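The Woman Who Takes Your Old Computer Apart

Sep 13, 2020

The sign on the door in Zollilcombe says Getstead Computer Salvage, and under that, in marker, NO PRINTERS. The marker has been gone over several times. "People read it as a greeting," says the owner, who has run the place for five years and asked that I leave her name out of this, on the grounds that everyone she went to school with owns a broken laptop.

She buys dead and unwanted desktop computers by the pallet, mostly from offices, and sells what is still good inside them. Last year 872 machines came through the door. She knows this because her accountant made her write it down. Before that she kept track by how hard it was to get to the bathroom.

I had come expecting a dim room full of cables. There is a room full of cables, but she keeps the door to it shut and would not let me in. "That's the cable room," she said, as if I had asked to see upstairs at a funeral home.

The work starts with the case on its side and the panel off. She likes desktop towers and talks about them the way other people talk about old pickup trucks. A decent one opens without a fight. Blue plastic, she explained, is often the manufacturer telling you where to put your fingers, and she is grateful for it. "Somebody in a design meeting thought about me. I don't get that from my refrigerator."

What comes next is dust. She takes the bad ones out to the loading dock and blows them clean with a compressor, standing upwind. Offices are fine, she says. Kitchens are worse. The worst she ever opened had spent its working life under the counter of a nail salon, and its insides had gone a soft, even pink. She kept the side panel. It hangs over the coffee maker, and I was asked twice whether I liked it.

Did she train for this?

"I trained to be a dental hygienist," she said. "Same light, same posture. Fewer complaints."

Her first job in the trade was at a firm called Tovar, which cleared out offices and paid her by the load. The method there involved a pry bar. She remembers memory modules going into a bucket, the bucket going onto a scale, and the scale being the end of anyone's interest. She lasted until December of that year and left with a bad wrist and a firm belief in small trays.

The trays are what she really wanted to talk about. Each part gets a place of its own the moment it leaves the case. It doesn't go on the bench or in a pocket, and it never goes on top of the case, where she once left a processor and then tipped the case over. I asked what happened to it. "It's under the shelving," she said. "It's been under the shelving since 2017. I hear it sometimes."

She used to use muffin tins. They are good for screws, she maintains, and terrible for everything else, and for a year or so the whole shop smelled faintly of bran. Then she found Grikwood, a little outfit that makes shaped holders, and spent 3398 dollars in one afternoon. She still sounds surprised at the figure, and not very sorry.

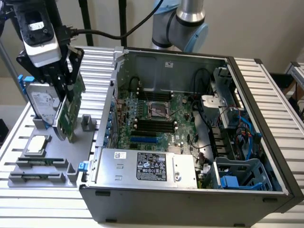 "A processor wants to sit flat," she told me. "Memory wants to lie down in a slot where it can't rub up against anything. A hard drive will stand up if you give it something to lean on. They're like houseguests. You work out who sleeps where and then you don't have to discuss it."

She is less fond of power supplies. They are heavy, they hog the space, and in some cases they sit squarely in the way of whatever you came for. She never opens one. She read the labels aloud to me for a while, certification marks included, in the voice of someone reading a menu in a restaurant she has already decided to leave.

Boards are held by the edges. She was firm on this, and made me hold one, and then corrected how I was holding it. Her rule is that you should be able to carry a circuit board across a room without learning anything about its texture.

Where it all goes is a longer story. Drives are wiped or drilled, depending on what the customer signed. Working memory sells quickest, sometimes the same day. Processors go to hobbyists, who write long emails. Empty cases go for scrap, apart from a few she can't part with, and those are in the hall, and the hall is getting narrow.

On a good day she can strip a tower in 90 seconds if nothing is stuck, though she thinks speed is a silly thing to be proud of and mentioned it only three times. Most take a lot longer. There is always one screw, she says, put in by a person who was angry at something else.

I asked what she uses at home. She looked at the pink panel for a bit.

"A tablet," she said. "You can't get into them at all. I find it very restful."

On my way out a man was coming up the steps with a printer in his arms. She had already seen him through the window and was turning the lock.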